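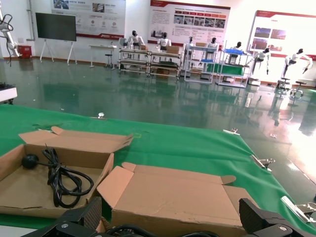

1/ Household Electronics Drop-Off: Guidance for Residents

The Grorberg Municipal Library will again receive small electrical items from residents on behalf of the town. The posts in this thread set out what is accepted, where to bring it and how items are handled afterward.

2/ Accepted: chargers, extension cords, keyboards, computer mice, headphones, desk phones, radios and cables of any length. Items do not need to work. Please coil long cables and secure them with string or a twist tie. Adhesive tape leaves a residue and should be avoided.

3/ Not accepted: televisions, microwave ovens, smoke detectors, printer toner and anything containing liquid. These should go to the Deltum Road transfer station, which is open to all residents with proof of address.

4/ Loose batteries must be taken out before drop-off and placed in the red tube by the library's main entrance. Residents who cannot open a battery compartment may ask at the front desk.

5/ Phones, tablets and laptops are received at the front desk only. Owners are asked to sign out of all accounts and remove memory cards and SIM cards beforehand. The library does not erase data and cannot accept responsibility for information left on a device.

6/ Cardboard boxes are suitable for bringing items in. Residents may leave the box or take it home. Plastic bags tend to split under the weight of power adapters and are discouraged.

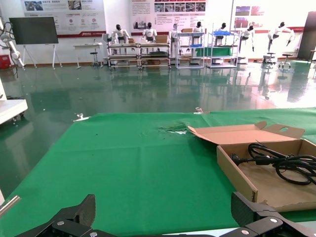 Open cardboard box on a cloth-covered table.

7/ The limit is 4 boxes per household per visit. Businesses, including home businesses, should write to Pravesh Zulu in the Public Works office to arrange a separate collection.

8/ In December the library received 344 items. Working items were offered to the Entwistle Adult Learning Center, and the remainder went to the county recycler. A summary by category is available at the reference desk on request.

9/ Parking behind the library is limited to roughly 100 spaces, shared with the swimming pool. Short-stay spaces on Kunlow Street are free for the first half hour.

10/ Questions about accepted items may be directed to Hui-mei Chou at the reference desk, extension 1552. Residents who need help carrying items from a vehicle should call ahead on the same extension.

11/ Guidance current as of February 5, 2023. Replaces the earlier notice, which listed light bulbs among accepted items. Light bulbs are no longer accepted.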